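Trosgate Community Help
Births, Deaths and Family Notices

Correcting a published death notice

Posted by Rafferty Sorensen

My late aunt's notice appeared in the printed paper and on the Trosgate notices page, reference 2981. Her place of birth is given as Piras, whereas she was born in Brondthorpe and moved to Piras on her marriage. One grandson has also been left out. The family wishes to know whether the notice may be amended and whether a further charge applies.

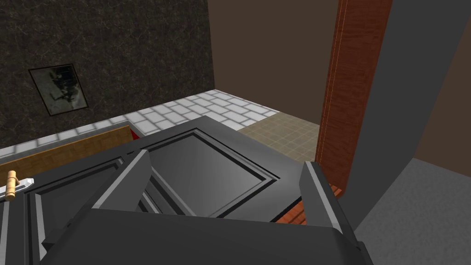 The notice was placed by the funeral director on our behalf. I hold a copy of the wording we supplied, which has the correct birthplace but does not include the grandson.

Alaric Halvorsen
12 February 2018

The two errors will be treated separately. Where the published wording differs from the wording supplied, the correction is made without charge, online and in the next printed issue. An omission from the supplied text is regarded as an amendment. The online notice may be amended once free of charge, but a second printed notice must be paid for at the usual rate.

The request should come from the person who placed the notice. Please ask your funeral director to write to the notices desk, quoting the reference and enclosing the original wording. A printed notice of up to 154 words is charged at the lower rate.

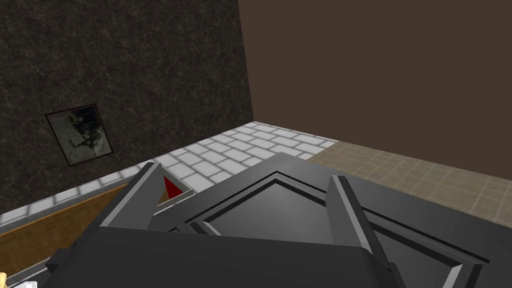 Kalevi Nurmi

We had the same with my father's. Ring them, it is quicker than writing. Ours was put right online by the next morning.

Cledwyn Penry

I would add one point to Mr Halvorsen's reply. Messages of condolence left beneath the online notice are kept when the text is amended.

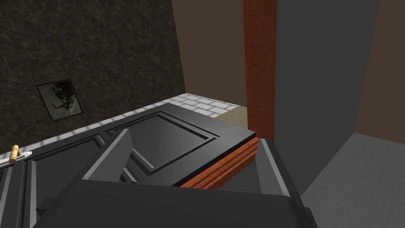
Black panelled door, seen from above

If the notice is withdrawn and placed afresh, those messages are lost. Please ask for an amendment and state plainly that the existing page is to remain.

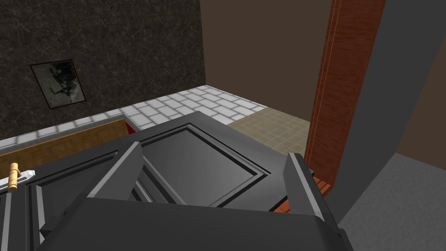 Gripper over the dark panelled door

Relatives who keep a printed copy may also ask for a corrected cutting by post.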